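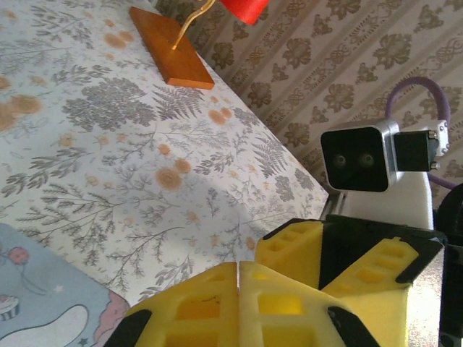

Zweiarmiger Aufbau am Tisch mit Tischdecke, Blick aus der Handgelenkkamera

Folie 1 — Begrüßung
Schön, dass ihr da seid! Kurz sagen, worum es geht: gute Praxis für Greifaufgaben in wohnlicher Umgebung. Wir haben bei Ziltcombe mit einer Sammlung von 36 Regeln angefangen, geblieben sind 16. Die kürzere Liste wird gelesen, die lange hing nur an der Wand.
Frage ins Publikum: Wer hat für den eigenen Aufbau eine schriftliche Regel zur Tischdecke? (Hände abwarten, meistens lachen ein paar.)

Folie 2 — Der Tisch gehört zur Prüfung
Gemusterter Stoff, gemusterte Tapete, dazu der Schatten der eigenen Mechanik auf den Blättern: Für die Bildverarbeitung ist das richtig viel Arbeit, und genau deshalb liebe ich solche Aufbauten! Regel dazu: Decke, Wand und Licht kommen mit ins Protokoll, vor dem ersten Lauf. Wer mittendrin eine Lampe verstellt, beginnt eine neue Serie.
Hier langsam sprechen, dieser Punkt wird gern überhört.

Folie 3 — Zwei Arme, ein Raum
Jeder Arm bekommt eine eigene Ruhelage, und die wird vor jedem Lauf angefahren. Überschneiden sich die Arbeitsbereiche, gilt die kleinere Geschwindigkeit für beide. Kabel mit Schlaufe führen, so dass sie in der äußersten Stellung noch Spiel haben, danach einmal von Hand die ganze Bewegung abfahren. Kameraköpfe zählen bei der Kollisionsprüfung als Teil des Arms. Im Cusi-Projekt hatten wir sie im Modell vergessen, die Geschichte ruhig erzählen, falls Zeit ist.

Folie 4 — Weiche Greifflächen
Schaumstoff verzeiht viel, verschleißt aber leise. Sichtprüfung zu Schichtbeginn: Risse zwischen den Aussparungen, lose Kanten, Schmutz. Polster immer paarweise tauschen. Den Tausch mit Datum eintragen, auch wenn es nur eine Minute gedauert hat.

Folie 5 — Bedruckte Gegenstände
Mein Lieblingsthema. Große Comicfiguren mit dicken Umrissen sind wunderbare Prüfstücke — ein weißer Hund mit lila Schleife auf rosa Grund hat kräftige Linien, aber eben auch große Flächen fast ohne Struktur.

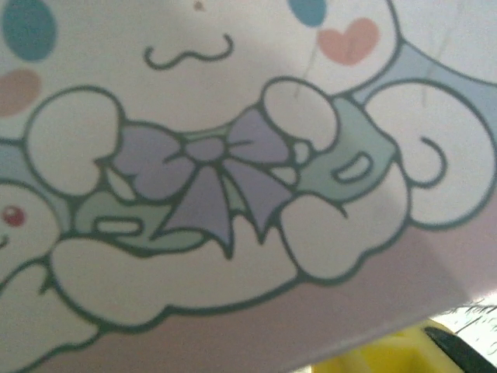 Die Regel aus dem Nomico-Leitfaden, die wir übernommen haben: Bei Nahaufnahmen darf die Greifentscheidung nie allein am Aufdruck hängen. Eine gezeichnete Kontur ist keine Objektkante. Wir verlangen deshalb mindestens 2 Ansichten aus verschiedenen Abständen, und die echte Außenkante muss in einer davon erkennbar sein. Leicht unscharfe Aufnahmen bleiben im Datensatz, werden aber markiert. Notizzettel kommen vor dem Start aus dem Arbeitsbereich, das gilt auch für die eigenen!

Folie 6 — Stand der Umsetzung
Bei Clulteo laufen inzwischen 11 der Regeln im Alltag, der Rest ist in Erprobung. Am schwersten tut sich das Team mit dem Abbruchkriterium: Wann stoppe ich von Hand, und wer darf wieder freigeben? Unser Vorschlag: Stoppen darf jede Person im Raum, freigeben nur die eingetragene Aufsicht.

Fragen
Falls nichts kommt, selbst nach dem Licht fragen, da haben alle eine Meinung. Den Leitfaden gibt es als Ausdruck am Ausgang, Stand 15. März 2021. Rückmeldungen bitte direkt an den Rand schreiben und mir dalassen.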